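# About Lyons Housekeeping Services

We clean and reset furnished apartments between stays. Esperanza Lyons started the company with 2 vans and a rented garage on Wikham Street, and we now look after 80 apartments for owners who rent by the week or the month. The office is still on Wikham Street. The vans have been replaced.

There are 16 of us. Most work as room staff, in pairs, and the rest handle linens, keys and scheduling.

## How we use robots

A turnover includes a lot of small checks. Drawers get opened, looked into and closed again. Things guests leave behind are bagged and logged. Last year we logged 2,121 left items, most of them found in drawers, and a good part of them by people who had already been on their knees for several hours that day.

We are bringing in a two-armed robot, which we call Ukano, to take over the drawer checks and some of the tidying. Each task is worked out in simulation before we try it in an apartment. Amos Quintanilla builds the practice rooms and goes through the runs with our room staff.

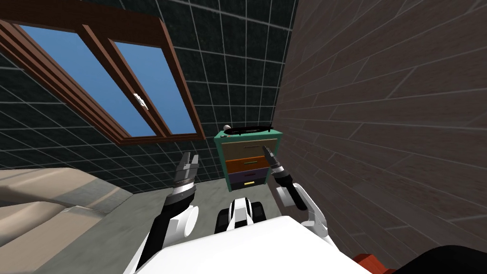
Room staff decide which tasks go on the list. Latrice Kasprzak has been with us longer than anyone except Esperanza, and she wrote the first version by hand: bottom drawers first, then nightstands, then anything under a window. Beds were left off. The crew wanted to keep making beds themselves, and a pair can finish one faster than we could explain it to a machine.
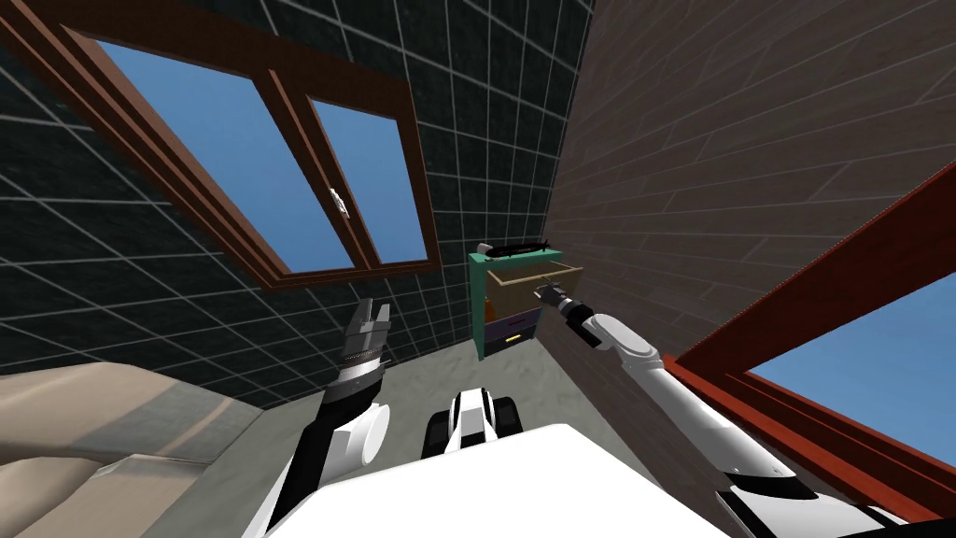
*Drawer practice in simulation: right gripper at the open drawer, purple drawer below.*

## What changes for our staff

Jobs and hours were the first questions people asked, so we put the answers in writing. No one's hours are cut when a task moves to Ukano. Pairs stay pairs. The time goes into kitchens and bathrooms, where most owner complaints come from, and into a longer lunch break, which the crew voted for in October.

Some work is new. Hugo Pons moved from linens to reviewing practice runs three mornings a week. He notes where a drawer was pulled at a bad angle or an arm came too close to the furniture, and Amos uses the notes to change the next run. Hugo is paid at the lead rate for those hours. Two more people are learning the same work.

Anyone on the crew can take a task off the list by telling Esperanza Boateng, our operations manager. It stays off until the person who raised it has talked it over with her. Wiping down shelves came off this way and has not gone back on.

## Working with us

Owners can ask for people only, at the same price. Bookings go through Brirnetti, the scheduling system we share with owners, and the choice is on the first page of the form.

We hire room staff in spring and fall. Experience with robots is not needed. Training is paid from the first day, and the office is open from 7 a.m.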